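What the Robot Elective Is Teaching

13/03/2026

I have sat through six robotics showcase nights at Villanueva now, and I have clapped at all of them. The arms move, the parents film, and somebody from the district says a few words about the future. I go home each time with the same question, and I have never heard it asked from the floor. What did the kids learn that they couldn't have learned in a shop class with a bucket of scrap wood and a decent teacher?

My own kid is in the program, so I am not throwing rocks from across the street. The elective runs all year. There are 31 students in it, split into teams, and each team builds a small arm out of printed parts and hobby servos. The task for the spring is the one they call Tunduder, after the meet where it started. The arm has to pick up a block and put it in a box. Simple to say. The good teams get there by April and the rest get partial credit and a sticker.

The brochure says the students learn engineering. I think some of them do. I also think the brochure skips over how the hours go. By my kid's account, and I have no reason to doubt it, a working session is mostly waiting for the printer, hunting for a cable, and trying to find out why the thing that worked at lunch doesn't work now. The code mostly comes with the kit, from a company called Dasen, and what the students do is change numbers in it until the arm behaves. When it does behave, they stop changing numbers. Ask them why that number and you get a shrug.

I asked one of the coaches about this and was told that professionals do the same thing. Maybe so. But professionals usually know what the number stands for before they start pushing it around. A fourteen-year-old who has only ever pushed it around has learned patience, and patience is worth having. I just wouldn't put it on a transcript as engineering.

Then there is the money. The kit fee is 96 dollars a student. That is not a fortune, and the school will waive it if you fill out the form. But I know two families who didn't fill out the form, and their kids took something else. Nobody was turned away. They just never showed up, and a program can go a long time without noticing the people who never showed up.

What bothers me most is the scoring. A team gets its points for blocks in the box. It gets none for being able to explain the arm, or for a drawing of how the joints fit together, or for a page on what failed and what they tried next. So the kid who wants to understand the wiring is a drag on the team, and the kid who can hit reset fast is a star. My daughter was told, kindly, to quit asking about the board and go sort blocks. She sorted blocks. 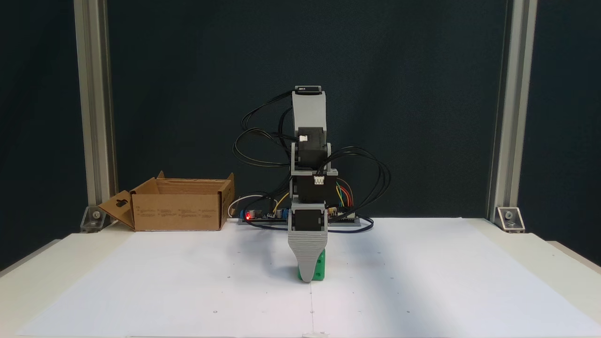 I would change two things before anybody buys another kit. First, make every student stand next to the arm and tell a stranger what each motor is for. Five minutes, no slides. Second, give the failure log as many points as the blocks. Plernmont, the next district over, does something like this with its bridge-building unit, and the kids complain about the writing and then turn out to have plenty to say.

The coaches will answer that this takes the fun out. I have heard it already. They say the students come because it's a robot, and if you bury the robot in paperwork they'll leave. That could be true for a few of them. But if the fun can't survive one page of writing a week, then I'd like to know what we have been calling a course all this time.

And yes, there are things I like. The students stay late without being told to. They share tools. My daughter can crimp a connector better than I can, and she picked up a soldering iron last fall without asking me if it was safe – I had opinions about that, but she was careful. She says she wants to do it again next year, though she wants to be on the wiring side. I told her to put that in writing before the teams get picked.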